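Notes for talk: Why Your Tulips Flop
Barrett Doucet | December 25, 2025

Start without slides. Ask who has bought tulips at a grocery store. Wait for hands. Ask who has apologized to guests for them. Same hands.

Main point, say it early in case they leave for the coffee: a cut tulip is still growing. Roses have the decency to stop. A tulip keeps stretching in the vase, up to 2 inches, and leans at the window like a bored student.

Cestberg story. My first shop, one cooler, an order of 1,146 stems for a wedding in June, when any sane person would want peonies. Pause. We got nearly all of them to stand up. The bride's mother found the others.

Next slide. Talk about vases. Tall and straight-sided beats wide and pretty. Fill it only a third of the way, cold water, and top it up daily. Keep the flowers away from ripe fruit, which gives off ethylene and ages them fast. People love a bowl of pears beside the tulips. Painters have a lot to answer for.

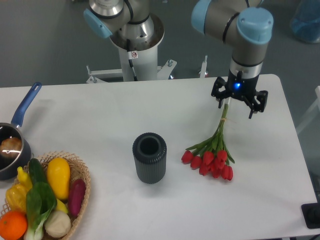

Sosina Wolde wrote to me after the Plemley version of this talk to say that she has dropped a penny in the water for nine years and her tulips stand like soldiers. She would like the penny given its due. Read that out. Then say I tried it at home, with four vases and four pennies, and came out four cents down.

Wrapping trick, do it live if the paper shows up. Trim the ends, roll the bunch tight in newspaper up past the heads, stand it in cold water for an hour or two. DON'T demo with the sports section again, it drips ink.

Skip the daffodil sap part if we're running over. If not: keep daffodils in their own bucket overnight before mixing.

Questions. Somebody will ask about vodka. The answer is a glass, with ice.

Contact: Barrett Doucet, Yazzie Flower Talks | © 2025 | Back to top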